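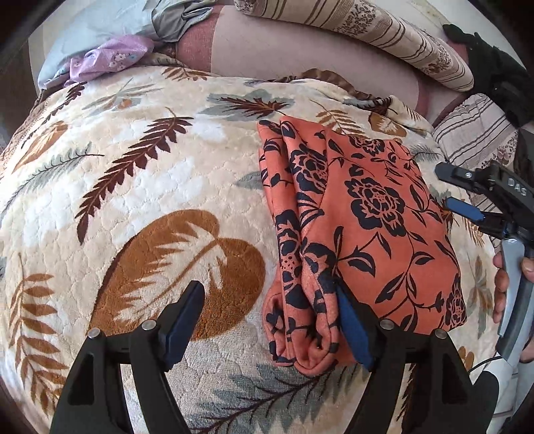 Getting the winter bedding through the wash

I do all our blankets in the first week of January, when the visitors have gone and the spare bed can be stripped. It takes me 2 days if the weather is foul, and it usually is!

Weigh the blanket dry before you start (stand on the bathroom scales with it, then without it). Our drum takes a good-sized double, but the king-size one goes to the launderette, where the big machines have room for it to turn over properly.

Plush fabrics hate fabric softener. Mine went flat and a bit greasy after one winter of it, so now I put 300 ml of white vinegar in the drawer instead – no, you can't smell it afterwards. Wash at 30 or cooler and use half your normal detergent. I run an extra rinse as well.

For drying, hang it over two lines or two airers so the air gets up the middle, and turn it every few hours. Give it a good shake each time. My neighbour Gülizar swears by a soft clothes brush while the pile is still damp, and I've come round to it.

Don't put anything away until the seams feel dry, they're always last. I keep ours in old cotton pillowcases with the size written on a luggage label, and the spare sheets go on the shelf underneath.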